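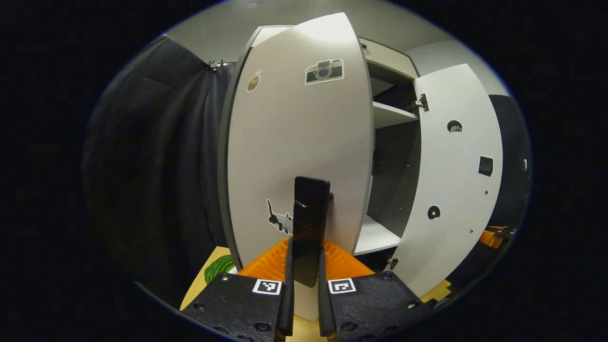 Lomness Schrank mit gewölbten Türen, weiß

Gebraucht, gut in Schuss, mit Zubehör – Preis 185 Euro, Abholung oder Lieferung im Umkreis

Artikelnummer 1035
Verfügbar: ein Stück
Zustand: gebraucht, von mir durchgesehen

Den Lomness wollte ich eigentlich gar nicht hergeben. Ich hatte ihn vor ein paar Jahren für meine eigene Werkstatt gekauft, dann kam das neue Regal, dann noch eins, und irgendwann stand er nur noch da und war zu schade zum Rumstehen. Also kommt er jetzt in den Shop, und wer einen kleinen, hellen Schrank mit zwei Türen sucht, der nicht aussieht wie jeder andere weiße Kasten, der sollte kurz weiterlesen!

Das Schöne an dem Teil sind für mich die Türen. Die sind gewölbt, also richtig nach vorne gebogen, und dadurch wirkt der Schrank viel weicher als die üblichen Kisten mit ihren scharfen Ecken. Bei mir war der Durchgang zur Werkbank immer eng, und ich bin an allem hängengeblieben, was eine Kante hat (Jackentasche, Hüfte, Kaffeebecher, einmal alles zusammen). Am Lomness nie. Außen ist er weiß, die linke Tür geht je nach Licht ein bisschen ins Graue und hat einen dunkelgrauen Rand. Innen ist er dunkelgrau, mit weißem Bodenblech. Ich sage Blech, weil ich es bei mir immer so genannt habe, fragt mich bitte nicht nach der genauen Legierung. Der dunkle Innenraum ist übrigens Geschmackssache. Ich mag ihn, weil man den Staub nicht so sieht, meine Schwester findet ihn düster.

Zur Aufteilung: Oben läuft ein weißer Einlegeboden durch, darunter ist Platz für die höheren Sachen. Ich hatte oben immer das Kleinzeug, also Klebeband, Pinsel, Schraubendosen, und unten Flaschen und die Bohrmaschine. Wer mehr Ebenen braucht, kann sich einen zweiten Boden zuschneiden lassen, die Auflagen dafür lege ich dazu, die lagen noch originalverpackt in der Schublade. Für Aktenordner geht er auch, die passen unter den Boden.

Die Aufkleber

Ja, die bleiben drauf, außer ihr wollt sie weghaben. Auf der linken Tür kleben drei: oben ein kleines braunes rundliches Ding, irgendwas Essbares mit hellem Schopf, über das wir uns zu Hause nie einig geworden sind, daneben eine Retrokamera in Beige und Schwarz und weiter unten eine kleine schwarz-weiße Katze mit langem, hochgerolltem Schwanz. Auf der rechten Tür gibt es zwei Mauselöcher, aus dem oberen guckt eine kleine graue Maus raus, und dazwischen sitzt noch ein dunkles Quadrat mit feinem Gittermuster. Die Katze ist also auf der einen Tür und die Maus auf der anderen, und ich finde das nach all der Zeit immer noch lustig.

Wer es lieber schlicht hat: kurz in die Bestellung schreiben, dann mache ich sie vor der Übergabe mit dem Föhn ab. Kostet nichts extra. Ob darunter ein leichter Farbunterschied bleibt, kann ich vorher nicht versprechen, bei meinem anderen weißen Schrank hat man nach dem Abziehen ein paar Wochen lang helle Flecken gesehen. Für ein Kinderzimmer würde ich sie auf jeden Fall dranlassen!

Zustand im Einzelnen

Die Scharniere habe ich nachgezogen und einen Tropfen Öl drangegeben. An der rechten Tür sitzt eins oben und eins unten, beide aus Metall, und die Tür lässt sich weit aufklappen. Ganz offen lehnt sie leicht nach außen, das hat mich nie gestört, ich schreibe es aber lieber hin, bevor jemand deswegen anruft. In der Nähe der Ränder sieht man kleine Schraubenköpfe. Wen die stören, der findet im Baumarkt Abdeckkappen zum Aufstecken, ich habe mir das immer vorgenommen und dann doch gelassen.

An der Rückseite ist eine Schramme vom letzten Umzug, ungefähr dort, wo ohnehin die Wand ist. Der Schrank kommt aus einem Nichtraucherhaushalt und hat nie im Keller gestanden.

Was dabei ist

Schrank komplett montiert, beide Türen dran
ein Einlegeboden, eingesetzt
6 Bodenauflagen, unbenutzt
Wandbefestigung mit Winkel
Inbusschlüssel für die Türscharniere

Dübel sind keine dabei, da kommt es zu sehr auf eure Wand an. Die Wandbefestigung bitte auch wirklich benutzen. Wenn beide Türen offen stehen, verlagert sich das Gewicht nach vorne, und mit Kindern im Haus würde ich da keine Diskussion anfangen.

Pflege

Lauwarmes Wasser, ein Spritzer Spülmittel, weiches Tuch, fertig. Ich habe lange den Reiniger von Avram genommen, der geht gut auf glatten Flächen, riecht aber stark nach Zitrone, und wenn man danach die Türen zumacht, riecht der ganze Inhalt mit. Scheuermilch bitte nicht, auf der Wölbung sieht man jeden Kringel. Um die Aufkleber herum nur feucht wischen, sonst lösen sich irgendwann die Ecken.

Passt das zu anderen Sachen?

Mit den Tralley-Rollwagen aus meinem Shop verträgt er sich farblich gut, die haben fast dasselbe Weiß. Neben Cremeweiß oder Elfenbein würde ich ihn nicht stellen, da sieht eins von beiden immer schmutzig aus. Vor einer hellgrauen Wand macht er sich prima, und ein schwerer dunkler Vorhang daneben ist auch kein Fehler, mir gefällt der Kontrast jedenfalls.

Lieferung und Abholung

Abholen könnt ihr im Lager Stirnutley, am liebsten nachmittags, ab Oktober bitte vor 17 Uhr, weil die Hofbeleuchtung ein Trauerspiel ist. Kommt zu zweit. Allein kriegt man ihn zwar gekippt, aber durch die gewölbten Türen findet man vorne keinen ordentlichen Griff, und dann steht man da. Eine Decke zum Einwickeln gebe ich gerne mit, die hätte ich allerdings irgendwann gern zurück.

Liefern kann ich auch, bis Bordsteinkante und im näheren Umkreis, den Preis dafür nenne ich euch auf Anfrage. In den Stock trage ich nicht mehr, mein Rücken hat da eine klare Meinung. Die Türen sichere ich für die Fahrt mit Malerkrepp, das geht rückstandsfrei wieder ab, wenn man es nicht wochenlang dranlässt.

Reservieren geht für 7 Tage, danach stelle ich ihn wieder frei. Schreibt mir einfach über das Formular mit der Artikelnummer 1035 im Betreff. Wenn ihr noch Maße von einer bestimmten Stelle braucht (Innenbreite, Höhe unter dem Einlegeboden, Platz bei offenen Türen), fragt ruhig, ich messe das gern nach und antworte meistens noch am selben Abend.

Anfrage senden
Auf die Merkliste
Zurück zu: Schränke und Aufbewahrung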